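Okay friends, the pantry re-do I kept promising since June is finally happening, so come keep me company while I empty shelves -- 1/5
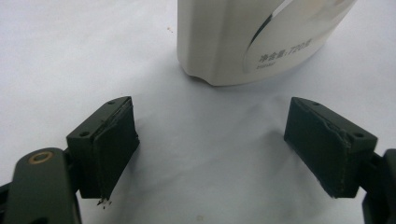
I'm starting with the tubs and jars, which have been multiplying in there for years. My rule is that everything comes off the shelf and gets looked at before it earns its spot back, and yes, that includes the ones I'm fond of. 2/5

Net content 720g on the white one, for those of you who asked last time what size I like to keep. It's a good size for me! Anything bigger and I end up scooping with my whole arm in there, anything smaller and I'm forever refilling it (I tried the tiny ones from Girnness and gave up after a month). 3/5

Next is lining the shelves. I bought a roll of the Plomus liner, the plain kind, and I'm cutting it a bit long so I can tuck the front edge under. My old liner curled up at the corners and caught every crumb in the house, so I'm hopeful -- my sister-in-law swears by hers. 4/5

Going to stop for coffee and then do the spice shelf, heaven help me. If you have a way of keeping lids with their containers, please tell me, I will read every single reply. 5/5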